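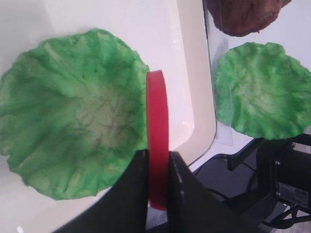 A ruffled green play lettuce leaf, and a slim disc of red.

Sat 27 August
By Evdokia Raptis

Print this page | E-mail to a friend

We use cookies to remember your settings and to see which stories you read. Carry on browsing if you're happy with that.

THE SANDWICH I TAKE EVERYWHERE

I have been eating my lunch on trains for most of my working life, and I have opinions about it. My husband says I have too many opinions about it, but he works from home and has a fridge six steps from his desk, so he can keep out of this one.

It started when I took the job at Clastura, which meant a long ride up the coast line and back, 2 days a week at first and then every day. The buffet trolley in those days was run by a man who sold crisps, tea and a cheese roll that had been cheese the previous week. I bought one on my first morning. I can still feel it in my teeth. By the second week I was bringing my own, and I've brought my own ever since, through three changes of employer and one very snowy December when we sat outside Busasham for so long that people started looking at my lunchbox in a way I didn't care for. (I shared. I want that written down. I gave half an egg sandwich to a student and she got off without finishing the crust.)

So, bread. You want something with a bit of fight in it. I love a soft white roll as much as anyone, but by half past twelve it'll have taken on the shape of whatever was lying on top of it in the bag, usually my umbrella. A day-old sourdough is lovely if you have strong jaws. I go for a seeded bloomer from Sotiropoulos, the bakery on my corner, where they'll cut it thick if you ask and sulk a bit if you ask before eight.

Butter right to the edges. My mother was a dabber, a little blob in the middle and hope for the best, and I spent my whole childhood eating damp corners. Butter keeps the wet out. Mayonnaise doesn't do the job, whatever your friends say, and I've fallen out with people on this.

Then there's the tomato question, and I get more letters about tomatoes than anything else I write about. Slice them and salt them the night before if you can be bothered, and leave them on kitchen paper. If you can't be bothered, carry the tomato whole and cut it up when you get there. I've got a tiny folding knife for this and I've only once had a strange look from a guard. Lettuce goes in last, bone dry, next to the bread. I like the frilly sort because it holds everything up a little, like a petticoat. Iceberg is for the home. Rocket falls on your skirt.

Cheese behaves very well on a train. Ham is fine until May. Tuna is a matter between you and your fellow passengers, and I'd ask you to think of them – I once shared a table with a mackerel salad all the way to the terminus and I've never been so fond of a tunnel breeze. Egg is nearly as bad and I eat it anyway, so I'm in no position to preach. I try to get a window seat and be quick.

Wrapping! I was a cling film woman for years and I'm sorry. Everything sweats in it. Greaseproof paper and a rubber band, then a cloth, and the cloth does as a napkin and a tablecloth too. I keep a good linen one that I got free with a stay at the Viltotel back in 2000, when hotels still gave you things. It's gone the colour of weak tea and I won't hear a word against it.

People ask what I do about pudding. An apple, mostly, and a square of something dark. Flapjack if I've had a bad week. I don't do yoghurt on public transport any more, not since the lid incident, and the gentleman was very kind about his laptop.

I did try giving it all up last year. They'd opened a proper café on platform 2, with stools and a chalkboard, and I thought, go on, treat yourself, you've earned it. I had a chicken and pesto thing that was perfectly nice. I ate it standing up, I missed the fast train, and I spent the whole of the slow one thinking about my own bread sitting at home in its tin. The next morning I was back at the counter by quarter to eight, being sulked at.

If you've got a travelling lunch you swear by, do write in. Last time I asked we had 309 replies, and I read every one of them between home and Clastura with butter on my thumb.

Print this page | E-mail to a friend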